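Storage Habits in Small Shared Kitchens: What Gets Used, What Gets Forgotten

Project report, Home and Living Studies, second semester
Submitted by Vilém Kolář

1. Background

The idea for this project came from my own apartment building, Enden, where each floor has one kitchen shared by several students. Food is thrown away in these kitchens every week. Most of it isn't fresh food that went bad in the refrigerator. It is dry and canned food: rice, lentils, flour, tea, soup packets, half a bag of sugar that turned solid. I wanted to know why food that keeps for months still ends up in the trash.

My first guess was that people buy too much. My adviser thought the place where the food is kept might matter more than the amount, and suggested I look at both.

2. Method

I asked for people to take part through the notice board at Enden and at Civeck, the other residence on the same street. In the end 21 students joined. Each of them kept a paper log for the month of May. In the log they wrote down what dry food they bought, where they put it, when they first opened it, and whether any of it was thrown out.

At the start and at the end of the month I also did a shelf check with each person. We took everything out of their cabinet space, wrote it down, and put it back in the same order. A shelf check took 20 minutes on average, longer for two people who had a lot of spices.

For the log I divided the storage space into three zones:

Low: anything under the counter.
Middle: from the counter up to eye level.
High: above eye level, including the top of the refrigerator.

Eye level is different for different people, so each person marked their own on the inside of the cabinet door with a piece of tape. This worked well except at Civeck, where the cleaning staff removed the tape on a Monday and four people had to mark it again.

I didn't include refrigerators or freezers. Pet food and vitamins were also left out.

3. Results

The middle zone was used the most, which I expected. Food placed there was usually opened within a week of being bought. Food in the low zone was opened later, and food in the high zone was opened last or not at all during the month.

At the final shelf check I looked at everything that was past its date. Most of it came from the high zone, although this was the smallest of the three zones in nearly every kitchen. The low zone had fewer old items than I thought it would. Several people kept potatoes, onions and large bags of rice there, and they bent down for those often enough to see what else was there.

Depth also made a difference. The cabinets at Civeck are 50 centimeters deep, and the ones at Enden are shallower. In the deep cabinets people put new food in front of old food. Two people at Civeck found cans that they didn't remember buying, and one found a jar left by the person who had the room before. 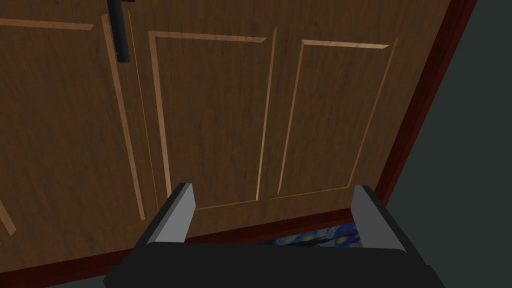
Does it matter whether the cabinets have solid doors or open shelves?

It mattered less than height did. Students with open shelves could name more of their food from memory, but they threw out close to the same share of it as students with solid doors.

I tested the memory part in a simple way. Before the first shelf check I asked each person to write a list of what they thought they had. People with open shelves missed a few items. People with solid doors missed more, and the items they missed were mostly in the high zone or at the back. Tea was the food most often forgotten in both groups. Salt was never forgotten.

The logs also showed a few things I hadn't planned to study. People who shared basic foods such as oil and flour with a roommate wasted less of those foods, but they argued about them more. One log has a full page about a bottle of sunflower oil. People who shopped once a week had fewer duplicates than people who shopped on the way home whenever they needed something.

4. A small trial

For the last part of the project, six people agreed to change one thing. They moved everything they hadn't opened during May from the high zone to the middle zone, and put plates, pots or paper goods in the high zone instead. They kept the log for two more weeks.

All six used at least one item that had been unopened for the whole month. Two of them planned meals around the old food, and I think they did this partly because they knew I would ask. The other four said they used the food when they came across it. One person moved her plates back down after three days. She is short and was tired of climbing on a chair for breakfast.

5. Problems with the study

The group was small and everyone in it was a student. Families probably store food differently. Some logs were filled in from memory at the end of the week, and I could tell because the whole page was in the same pen with the same handwriting. I didn't weigh the food, so a thrown-out packet of yeast counts the same as a thrown-out bag of flour. This is the weakest part of the project and I would change it first.

The two buildings also differ in more than cabinet depth. Civeck is closer to a grocery store, and its residents shopped more often — so I can't say for certain that depth was the cause of the duplicates there.

6. Suggestions

Keep food between the counter and eye level as far as there is room for it, and use the high shelves for things that don't expire. In deep cabinets, a shallow box that can be pulled out like a drawer makes it easier to reach the back. Three people at Civeck already did this with shoe boxes and had no expired food behind them at the final check.

The blank log sheet and the shelf check form are in the appendix. The filled-in logs are with my adviser and can be read at the department office with names removed.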